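4.2 The August open afternoon

The second part of the study took place outside the laboratory, during an open afternoon held in August at the Nikitz offices. Visitors could come in from two o'clock and leave when they liked. We had set up three stations: a talk with slides, a table where recorded demonstrations were played back on a screen, and the hand-held station, where visitors collected demonstrations themselves. Only the last of these is reported in this section. The playback table is covered in Section 4.4 and the talk was not evaluated.

The hand-held station was run by Áine Lynch, who had also trained the laboratory participants in Section 4.1. She gave each visitor the same spoken introduction, lasting nearly two minutes, and then handed over the gripper. The introduction explained how to hold the tool, how to keep the target in view of its camera and how to mark the beginning and end of a recording. It did not say how any object should be approached. We left this out on purpose, as we wanted to see what people with no background in robotics would do when given the tool and a kitchen.

Visitors were asked to work at the counter on the upper floor, which staff use for making drinks and heating food. We did not clear it beforehand. In the laboratory the objects had been placed on marked positions on a plain table, and every participant met the same layout. At Nikitz the layout was whatever the last person had left behind, and the light came from the building's own ceiling fittings. Figure 3 gives the tool's view of the counter during the afternoon.
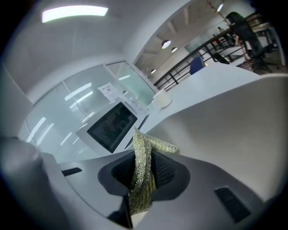 Figure 3. View from the hand-held gripper at the upper-floor counter. The microwave stands in front of a frosted glass partition; the open office lies beyond the railing.

Each visitor was given up to 30 minutes at the station, though most chose to stop well before that. They were free to choose their own tasks from a printed card. The card listed simple actions such as moving a light object along the counter, turning it round, or opening and closing a door. Visitors could repeat a task as often as they wished. If a recording went wrong they could ask for it to be thrown away, and these requests were noted together with the reason given.

Recordings were stored with Dastuser, the logging software used in the rest of the study, and checked that evening by two of the authors working separately. A recording was kept if the whole action fell between the start and end marks and if the target stayed in view for most of the movement. Where the two did not agree, the recording was watched again by both and a decision was made together. The same rules had been used for the laboratory recordings, so the two sets can be compared directly.

Three differences from the laboratory sessions are worth reporting. First, visitors moved the tool faster and changed direction more sharply, especially in the first few recordings. The pace slowed with practice, but it did not reach the steady speed of the trained group. Second, visitors often began recording while still some distance from the target. This made the recordings longer, but it also meant that they contained approach movements that are almost missing from the laboratory set. Third, the surroundings were much less uniform. Glass and pale surfaces produced reflections that shifted as the tool was moved, and the position tracker lost its place more often at the counter than it had at the laboratory table.

The tracking losses need some comment. Our first thought was that they were caused by people walking past, and we had planned to remove the affected recordings on that basis. When we looked at the logs, however, losses were just as common in quiet spells. They were most frequent when the tool was held low and close to the counter, with little in view except plain surfaces. We therefore kept the recordings and marked the lost stretches, so that they could be left out of training where needed. The Sirnis tracker used in the laboratory was also used here, with no change to its settings.

Visitors' remarks were written down by Lynch during or just after each turn. The most common concerned the weight of the tool, which several people found tiring when they worked with one arm stretched out. Others asked whether they were meant to move like a robot or like themselves - a question that had not come up in the laboratory, where the training had already settled it. Lynch told them to move in whatever way felt easy. We cannot say how far this answer affected the recordings that followed, and a later visit should include it in the introduction so that everybody hears it at the same point.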